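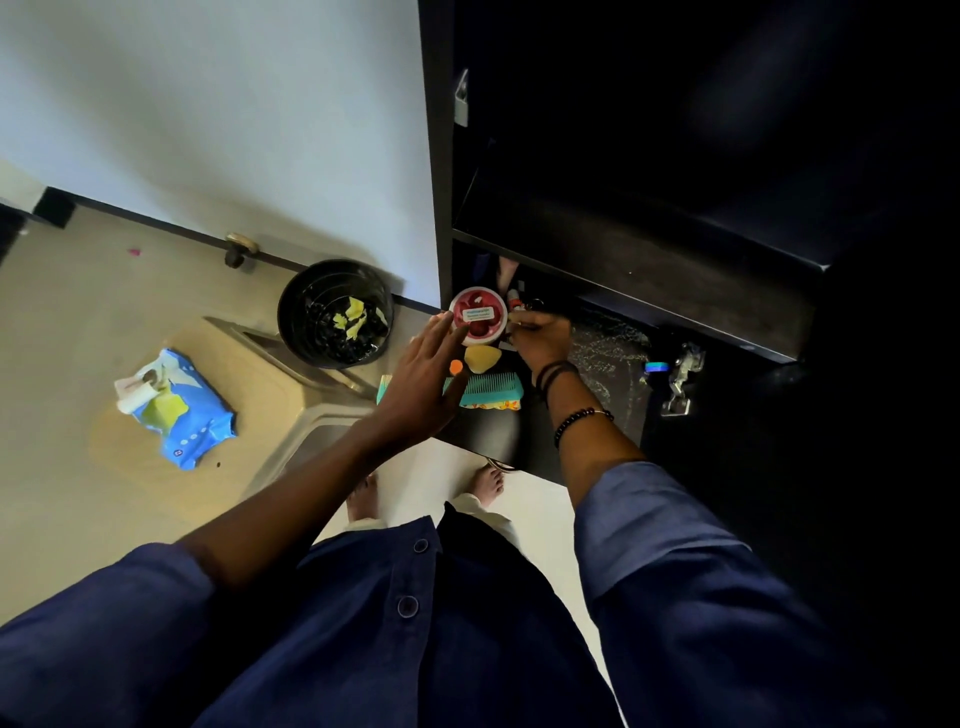
Household Tasks Collection: Report from the Medby Program

The Medby program has completed its first full month of recording in private homes. The purpose of the work is to gather examples of ordinary cleaning and tidying, seen from the point of view of the person doing it, for use in training the Drosa learning system. This item summarizes progress through February and sets out several changes that take effect with the next round.

Collection to date stands at 305 accepted recordings. A further 78 were returned to the review desk, most of them for missing or incomplete task notes. Returned recordings are not discarded. They are checked a second time by Ruba Najjar and her colleagues, and those that can be repaired by correcting the notes are placed back in the queue.

The target for the present phase is 700 accepted recordings. Mogens Hviid, who oversees scheduling, has confirmed that the phase will remain open until that number is reached, and that no session already booked will be canceled.

Choice of tasks

The first task list was drawn up at a desk and leaned heavily toward kitchens and open tabletops. At the request of the Drosa modeling group, the list now gives greater weight to cabinets, low shelves and other enclosed storage. Dark interiors are of particular interest. Small articles are difficult to separate from one another in shadow, and the hands often hide the very thing they are holding.

Shelf cleaning has been added as a task in its own right. Participants are asked to clean as they normally would and to leave their belongings where they usually keep them. Combs, jars, caps, tubes and bottles are all welcome. One person will lift everything out before starting, while another will work along the shelf and shift items aside as needed. Both approaches are acceptable, and the task notes should state which was used.

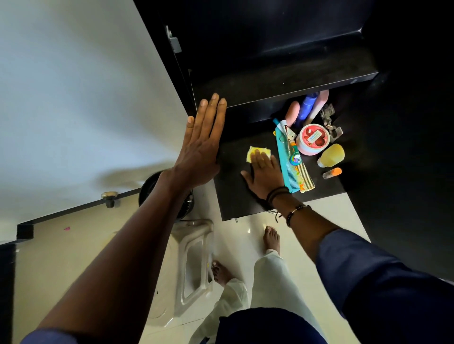
Must a participant clear the shelf before wiping it?
The shelf may be left as it is. The learning system needs examples of cleaning in crowded spaces as well as empty ones, and participants should follow their own habits.

Changes to labeling

Until now each recording carried a single label for the whole task. Mireille Azar, who leads annotation, has introduced a shorter unit called a step. Reaching, grasping, wiping, moving an item and putting it down are each marked separately, and the left and right hands are labeled independently. A hand that steadies the furniture while the other hand works is to be labeled "support." In the earlier scheme such a hand was marked "idle," and reviewers found that this concealed a good deal of useful information.

Where an object cannot be identified, annotators should use the label "unknown item" and leave the matter there. A guess entered as fact is harder to find and correct later than an honest gap. The same rule applies when the fingers are closed around something out of view.

Annotators who completed their training under the earlier scheme are required to attend a refresher session of 60 minutes. Times may be arranged through Hae-won Yeon.
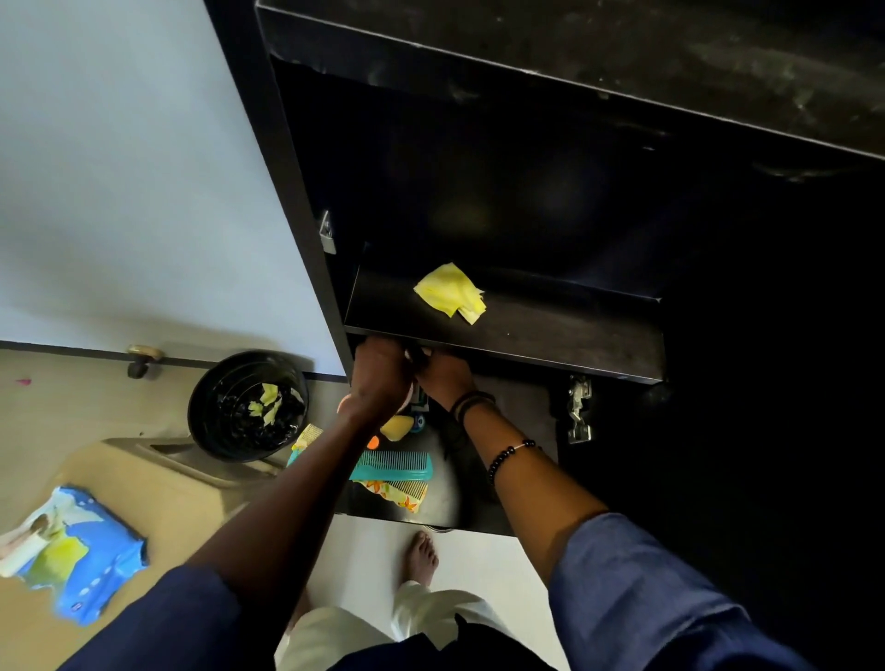

Household collection, Medby program: reaching beneath a cabinet shelf.

Privacy and consent

Participants are reminded that mail, prescriptions, family photographs and anything bearing a full name should be put away before recording begins. If such an item is noticed afterward, the participant should inform the review desk, and the passage will be removed before annotation. Participants may withdraw a recording at any time before it is released to the modeling group.

Participating homes

Recruitment of new households is handled by Rireo. Hussam Abu Hammour, the contact for household enrollment, asks that current participants refer interested neighbors to him directly and not pass along their own equipment. Every new home receives a short orientation visit and a printed copy of the task list.

The revised task list and the labeling guide are available from the program office. Written comments on either document should reach the office by noon on the last working day of the month.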